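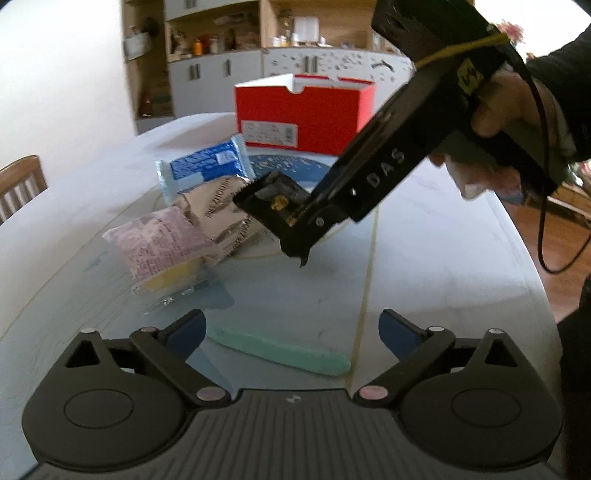

Rukbridge Table Sorting: data card

Version 4

Maintainers: Rozália Kiss (recording, annotation), Hooman Sadeghi (schema, checks)

Summary

Rukbridge Table Sorting is a collection of short recordings of mixed household goods being picked up from a kitchen table and put away. The goods are ordinary: packaged snacks, small cleaning items, paper packets, loose things that end up on a table after shopping. The collection covers 47 sessions. Each session has one layout of items, one or more open containers, and a written note of where every item finished.

The main interest is packaging. Wrapped snack bars, paper packages and printed film packs have different stiffness, and they shift in different ways when a neighbouring item is lifted. Earlier versions used only rigid boxes and were of little use for this.

Item classes

snack_wrapped: single bars and biscuits in sealed film
packet_paper: goods in brown or white paper, printed or plain
pack_film_soft: soft goods such as sponges in printed film, contents partly visible
loose_small: unpackaged items with no label, including elongated and rounded shapes
container_card: cardboard boxes, flaps open or closed
mat: flat table coverings, round or rectangular

A pack is classed by its outer material. A sponge inside printed film is pack_film_soft. The same sponge with its film removed is loose_small. Text on packaging is transcribed only where it can be read in full; pinyin is kept as printed, without tone marks being added. Partial words are left blank.

Layout rules

Items are placed by hand with no fixed grid. Overlap is allowed. A mat may lie fully or partly under the items and is not moved during a session. Tables are wiped between sessions but not cleared of permanent features such as inlaid lines or edge trim, and these should not be labelled as items.

A session uses at least 2 item classes in addition to the container. Container flaps stay as they are at the start. If a flap falls shut during placing, the session continues and the field flap_changed is set to yes.

Session fields

session_id: text, unique
table_shape: oval, round or rectangular
table_tone: light, medium or dark
mat_present: yes or no
items: list of item entries, one per object
container_state: open or closed, at start
flap_changed: yes or no
end_note: free text, one line per item

Item entry fields

class: one of the 6 listed above
main_colour: plain colour word, two where the pack is evenly split
label_text: as printed, or blank
touching: list of other items in contact at start
final_place: container, table, floor or unknown

Annotation

All entries were made by Rozália Kiss from the recordings, then checked by Hooman Sadeghi against the written notes. Disagreements were settled by watching the recording again together. Most concerned main_colour on patterned film, where the printing covers a large part of the pack. The agreed practice is to give the colour of the ground, ignoring the print.

Known problems

Kitchen cabinets in the background carry reflections in evening sessions. These do not affect the item entries.

Barcodes are readable on some boxes. They are not transcribed.

The touching field is unreliable for items that lie behind a taller pack. Treat an empty list as unknown in those cases.

final_place is unknown wherever the written note was missing and the recording ended early.

Changes since version 3

packet_paper split from pack_film_soft
mat added as a class
table_tone added
duplicate session ids corrected

Files

sessions.csv
items.csv
notes/
classes.txt

Both tables are UTF-8 with a header row. Join on session_id.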